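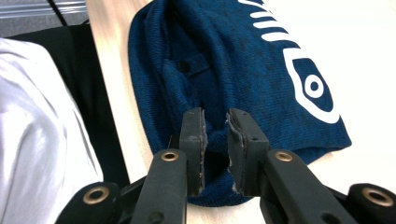 *Wumcombe hand-held gripper at a knit garment. The foam pads are worn along their inner faces.*

# Wumcombe Hand-Held Gripper: Pads, Pivots and Service Parts

The Wumcombe is a two-finger gripper for handling cloth, knitwear and other soft goods. The operator holds it by the rear grip and closes the fingers with a trigger. Both fingers are driven from the one pull through a pair of linkage arms, so they meet on the centreline of the tool. The same finger set fits the bench-mounted Wumcombe used in folding cells, and everything on this page applies to both versions unless noted.

This page covers pad replacement, pivot care, alignment and ordering. For the trigger and return spring, see the handle section of the manual.

## Construction

- Fingers and linkage arms: black plastic, matte finish
- Contact surfaces: grey foam pads, bonded to the finger tips
- Actuation: trigger on the hand-held version, push rod on the bench version
- Pad material: open-cell foam (standard) or closed-cell foam (firm)

The standard pad is the right choice for jersey, rib knits and light woven cloth. The firm pad lasts longer on denim and canvas but tends to slide on fine knits, and it leaves a visible crease in some of them. Don't mix the two grades on one tool.

## Pad wear

Foam pads are a consumable. Wear starts on the inner face, where the two sides meet, and shows first as a lighter colour at the edges. The foam then begins to crumble. A pad in that state will often still pick up a thick fold, which makes it easy to leave in service too long. Single layers are where the loss of grip shows up.

Replace the pads when any of these apply:

- Crumbs of foam are found on the work or on the table
- An inner edge is torn or has lost its square profile
- The closed fingers show daylight between the pads
- The tool needs a second attempt on a fabric it used to lift cleanly

Always change both sides together. A new pad closing on a worn one pushes the contact line off centre, and the fabric rolls toward the worn side as the fingers shut.

Loose foam is a particular nuisance on dark knits. Brush the pads down before a run of navy or black garments, and keep a lint roller at the station.

## Changing the pads

Tools needed: plastic scraper, isopropyl alcohol, lint-free cloth, bulldog clip.

1. On the bench version, isolate the drive and release any stored air before touching the fingers.
2. Open the fingers fully and support the tool so the tips are clear of the bench.
3. Peel the old pads from the top down. Lift what remains with the scraper. Metal blades will gouge the plastic.
4. Wipe the bonding faces with alcohol and allow them to dry.
5. Dry-fit the new pads. The top edge should be square to the finger, with no overhang at the sides.
6. Remove the liner, seat each pad from the bottom edge and press upward.
7. Close the fingers on a folded cloth and clip them shut for 4 hours.
8. Open, inspect the edges and test on scrap fabric before returning the tool to work.

Do not use solvent cement or hot glue. Both attack the foam, and hot glue leaves a ridge that can be felt through the pad.

## Pivots and linkage arms

The arms should swing freely under their own weight with the trigger disconnected. If they don't, the usual cause is lint packed in behind the arm. Blow it out with low-pressure air from the back of the tool, then work the arm by hand through its full travel.

Run the pivots dry. Oil and grease hold lint, and sooner or later they mark a garment. If a pivot squeaks after cleaning, use a dry PTFE lubricant, wipe off the excess and cycle the fingers over a rag before use.

Check each arm for side play. Hold the body, grip the finger just below the pad and rock it gently. Movement at the tip should not exceed 2 mm. Past that, replace the arm – packing the joint with washers only moves the wear to the other side.

## Alignment check

Close the fingers on a strip of plain paper and pull the strip upward. Resistance should be even across the width of the pads. If the strip twists, one pad is seated at an angle or one arm is worn. Rule out the pad first.

Then pinch a single layer of rib knit laid flat, with the ribs running away from the tool. The fabric should draw up into one fold between the pads. Two small folds mean the gap is too wide at the start of the stroke, and the stop screw needs backing out half a turn.

## Ordering

| Part | Supplied as |
|---|---|
| Standard foam pads | Pack of 2 pairs |
| Firm foam pads | Pack of 2 pairs |
| Linkage arm, left | Single |
| Linkage arm, right | Single |
| Stop screw | Pack of 3 |

Left and right arms are not interchangeable. Sides are named from the operator's position, looking toward the tips.

Parts are stocked by Gustetano at the Ketusholm store. Service enquiries go to Lamduan Prasertsri, Bunnag workshop. Tools sent in for repair should be bagged, with a swatch of the fabric being handled and a note of which pad grade is fitted.

Page revised 12/3/21. The pad cure time in step 7 replaces the figure in the August printing of the manual.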